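Shared Study Room Project – Group 4 Report
Jaidee Hall, ground floor
Submitted Tuesday, October 21, 2025

What we wanted to find out

Our question was simple. If a study room has cleaning cloths in it, do people wipe the tables and put the cloths back? We thought yes to the first and no to the second. Gudrun Diekmann did the sign-up sheet, Ekkachai Boonchu typed up the logs, I did most of the writing (sorry for the rush).

Method

Cloths bought from student funds, 58 in total, small ones. Plain water only, no spray. Kept folded on a shelf by the door. Each person who used a table was asked to wipe it and fold the cloth after. We ran it for 6 weeks. Log sheet on the wall, tick for wiped, tick for folded. Some people ticked both every single time, in the same pen, for days – we left those in but don't trust them much.

We also wrote down the state of each cloth at closing time. Folded, flat, or bunched. "Bunched" means it's in a heap and you can't see the corners.

Results

Over 500 ticks for wiping. Folding was a lot lower. Most cloths at closing were bunched, and the small square tables were the worst for it. The long tables by the window did better, maybe becuase people share them and feel watched.

The light wood tops show crumbs less than we expected, so a table can look fine and still be gritty when you run your hand over it. A small teal cloth bunched up on pale wood is easy to spot though, even from the other side of the carpet.

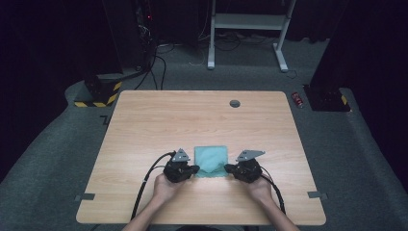 Krystyna Zieliński wrote on our draft that bunched and flat should of been one category, as a cloth left flat on the table hasn't been put away either. She also asked why we never checked the cable holes in the tabletops, where dust collects and a cloth doesn't reach.

Fair point on the categories. We kept them apart in the log but added them together in the second chart. Cable holes – didn't think of it.

Problems

Missed 2 closing checks. Cloths went missing, we stopped replacing them. No comparison room.

Next time

A hook on each table instead of one shelf. Bigger cloths, easier to fold in half. Kekeli Mahama wants to try it upstairs in November if the room is free. Log sheets are in the blue folder, ask Ekkachai.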